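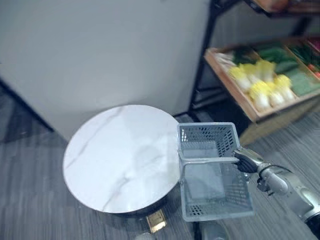 A comment on the previous edition of this section asked why a task as short as picking up a shopping basket needs 100 accepted recordings, and suggested that 15 good ones would do. Fifteen are enough for the training job to run. They do not cover the range of basket positions listed in Table 4, and a policy trained on them should not be used outside the position it was recorded in.

4.3 Recording the basket task

This section applies to teleoperated recording with the Dotutside recorder, release 16 or later. Complete the joint calibration in 4.1 and the camera check in 4.2 before you begin. One recording, from Start to Stop, is called an episode.

4.3.1 Preparing the station

1. Set the basket beside the round table with its long side along the table edge. The rim of the basket may overlap the tabletop slightly in the head view.

2. Empty the basket. Loaded baskets are a separate task (see 4.5) and must be stored under a separate task name.

3. Turn the handle so that it crosses the opening. The end to be grasped must face the robot.

4. Stock the produce crate before the first episode and leave it alone until the batch is closed. Moving produce during a batch is logged as a scene change.

5. In the recorder, open Task, select basket_lift, and type the station name. The Brusitz and Indmont stations use different table heights. Do not copy a task file from one to the other.

Note: Room lights must stay at one setting for the whole batch. Glare on the floor is acceptable in the wrist view as long as the fingertips can be told apart from it.

4.3.2 Checking the hands

1. Move both arms to the ready pose.

2. Open the wrist camera window and bring the other hand into view.

3. Check the fabric cover. It must leave the fingertips free and must not be caught in a finger joint.

4. Open and close the fingers twice at low speed while watching the window. If the cloth is pulled into a joint, stop, release the fingers, and refit the cover.
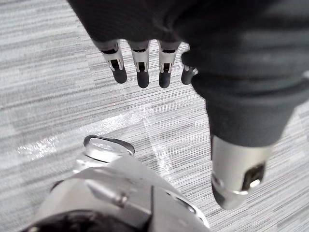 Figure 4-6. Wrist camera view of the covered hand, fingers pointing down.

Caution: Do not adjust the cover while the arms are powered. Press Hold, wait for the amber lamp, then switch off arm power at the station panel.

Caution: Keep the cable at the wrist clear of the basket handle. A snagged cable can pull the connector out of its socket and will void the episode.

4.3.3 Recording an episode

1. Press Start. The recorder sounds one tone and begins saving the head view, the wrist views, and the joint positions.

2. Hold the ready pose until the second tone.

3. Move the gripper to the handle. Approach at an even speed. Small corrections near the handle are useful and should be left in.

4. Close the fingers on the flat part of the handle.

5. Lift until the basket is clear of the floor, then hold it still until the third tone.

6. Lower the basket, open the fingers, and back away.

7. Press Stop and mark the episode Accept, Retry, or Reject.
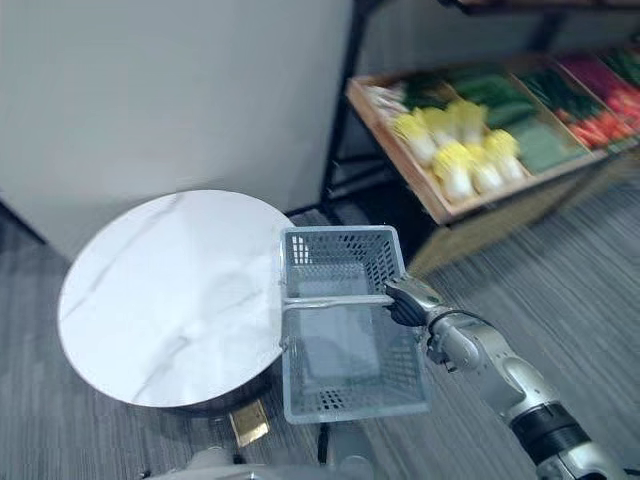 Figure 4-7. Head camera view with the basket lifted by its handle.

Mark an episode Retry if the first grasp slipped but the second one held. These are kept and labeled by the Jayawardena sorting script, which splits them at the point of release. Mark it Reject if the basket struck the table, a person entered the work area, or any camera dropped out.

Note: Motion blur in the head view is normal while the head is turning – most often on the crate – and is no ground for rejection. Blur on the gripper during the grasp itself is. Lower the head speed by one step and record again.

4.3.4 Closing the batch

1. Check the episode count in the Batch window. Retry episodes are not included in the total.

2. Play back the first and last episodes in full.

3. Press Close Batch. Error 19 means that one or more episodes have no mark – open the list, mark them, and press Close Batch again.

4. Leave the recorder running until the upload bar clears. Arm power may be switched off during upload.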